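Lists > Hardware-Repair > Archive > Thread: Empty socket and memory order

From: Jarmila Michalík
To: hardware-repair list
Re: Empty socket and memory order

Damir Georgiou wrote:
> I have an old desktop board with no processor in it.
> Is it worth fitting the memory first, or should I wait
> until the processor and cooler are on? The Havell book
> says one thing and the shop says another.

Damir,

I fit the processor first, then the memory, then the cooler. With the load plate up you have bare contacts showing, so keep screws and sleeves well away from them. If you need to stop for the day, put the plastic cap back on the socket.

For the memory, open the clips, match the notch to the key in the slot and press evenly at both ends. On a two-stick kit, check the manual for which pair of slots to use. Mine cost 400 crowns second-hand and the seller had the pair mixed up.

Two from the bench, the open socket with the slots beside it and then a green memory module:

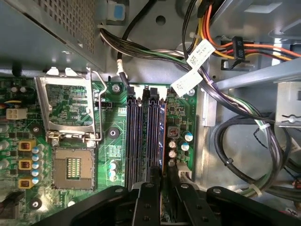
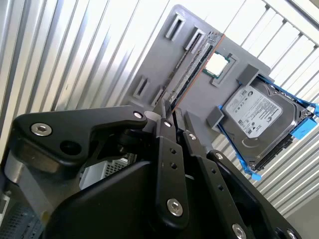 Yaa Dogbe adds that a large cooler can overhang the nearest slot, so measure the height of the sticks before buying one. She had to send back a Priltuner for that reason and paid the postage herself.

Let us know which board it is and I will look for the manual.

Jarmila

Contact the list owner | Copyright remains with the posters | Back to top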